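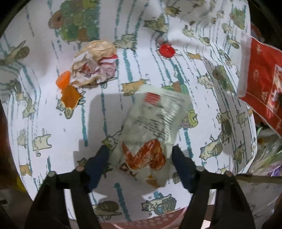
Saltell Opens Household Waste Sorting Study With Plerura

Search this site Enter keyword Go

1/27/23 – Saltell has opened a sorting study of light household packaging with its partner Plerura. The study covers plastic bottle caps, crumpled paper, and food wrappers, including clear wrappers that carry sauce or oil residue.

Items are spread on a printed sheet and sorted one at a time. The pattern on the sheet, cats and snails among thin teal lines, stays the same in every session. Pieces lie at any angle, and torn pieces are kept in the set.

The first set holds 846 items from 214 households in the Salazar district. Each item is assigned to one of five groups: rigid plastic, film, paper, mixed material, and residual. Film with food residue is logged separately from clean film.

"Residue is the main cause of disagreement between sorters," said Bakari Mollel, materials lead at Saltell. "A clear wrapper with sauce on half of it gets two different answers."

Su-chen Poon of Plerura will oversee the item log. Sorting continues at the Bavadia site through April. Item lists will be supplied to local waste offices on written request.

5 shares 2 comments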